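March, still at the desk at half past nine

Third evening with the Zirnon trial and I've barely touched my dinner again. It's the kitchen pack this time, the one Braltard sell as an add-on (946 for the year, or 1,836 if you want the two-arm version with the proper hands, and of course I wanted the proper hands). Setup was a doddle after the mess I had with Hakala. I dropped in the cucumber, gave both arms the default reach and let it load.

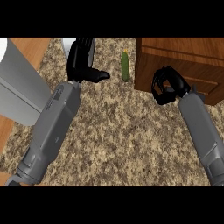 Jovita Carrillo wrote back within minutes to say the price was daft for one room, that Prolten let her have 18 rooms on the basic plan, and had I even asked them for a discount? I hadn't. I have now, and they're "looking into it", so we'll see! Her point about the licence is fair too, it's tied to one computer and I do most of my fiddling on the laptop.

Anyway, I put the kettle on, had a biscuit and went back in to try the bigger task list, which has 4 levels and a very smug little progress bar.
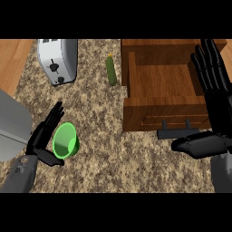 My main gripe is the manual. It's all one long page, no search, and the bit on finger settings sends you to a section that isn't there. I ended up guessing, which was quite fun really, but not at that price. What I do love is how much there is to have a go at without building anything myself: a toaster with its lever and dial, a green cup, a drawer with a good chunky bar handle, so I can go from picking up to pulling without changing rooms. I could happily lose a weekend to that drawer.

Must email support about the laptop before the trial runs out, and ask whether the hands come separately. Bed now, and the washing-up can wait until morning.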